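The Case for Storing Small Boxes on End

By Noémi Bozsik

Most advice about pantry shelves treats the carton as a fixed thing. It arrives with a front, a top and a bottom, and the shelf is arranged to suit. I think this is backward for small cartons of cookies, crackers and tea. The printed front is a sales surface, designed for a store display at a distance. A kitchen cabinet is read from close up, usually from above, often with one hand already reaching in. The two uses have little in common, and the orientation that serves one is often poor for the other.

My position is simple. Any carton narrow enough to be gripped across its front in one hand should be stored standing on its narrow end, with a side or the front facing out, and nothing should be stacked on it.

The argument starts with floor area. A carton laid flat takes up its largest face. Stood on end, it takes up its smallest. The volume is unchanged, but shelf volume is rarely what runs out. In a cabinet with fixed shelves there is normally a band of unused air over the goods, and the only ways to use it are stacking and standing. Stacking has a cost that people tend to leave out: the lower box can be reached only by moving the upper one. With a stack of three, the bottom box is in practice retired from use.

The usual objection is legibility. Text set along the long axis of a box reads correctly in one position and sideways in the other, and designers do not agree on which position to favor. Some cover themselves by running text both ways.
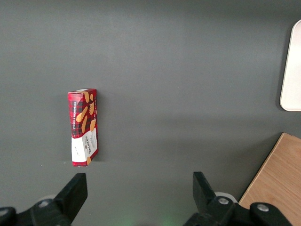
Walkers vanilla shortbread, stood on its narrow end. The lettering runs bottom to top.

I do not find sideways lettering to be a serious problem. Book spines have been read that way for a long time. What identifies a carton on a shelf is mostly color and pattern, and tartan is the same tartan at any angle. Fine print is another matter, but fine print is read once, with the box in the hand, and the hand can turn it.

Stability is the better objection. A small carton on its narrow end has a high center of mass over a small base, and it tips easily if it stands alone. On a full shelf this hardly matters, as the neighbors hold it up. On a half-empty shelf it does. Gil-soo Oh, who reviewed a draft of this piece, keeps his cartons in a shallow open bin and adds a bookend when the row gets short. I use a Bailly divider, cut down by 2 inches to fit the cabinet. Either works. A jar pushed up against the last box works too.

Contents need some thought. Cookies packed in rows inside a tray can be stood on end while sealed with little risk. Once the inner wrap is open, crumbs go to the bottom and the remaining pieces slide after them. I move opened goods to a tin. Loose tea in a carton should stay upright as printed, as the inner bag is normally folded at the top and not sealed again.

There is also the matter of end panels. Manufacturers treat them as leftover space - a code, a flap, perhaps a date - and when the box stands on one of them, that information is hidden. Before putting a carton away I check which end carries the date and place the other end down. Benoît Besnard copies the date onto the side panel in marker, which is more work but survives being put back the wrong way up by somebody else.

I would not extend any of this to cereal. A cereal box is already tall, already stands on a narrow edge, and is too wide to grip across the front. Flour and sugar in paper bags are also excluded, for reasons anyone who has swept up after one will know.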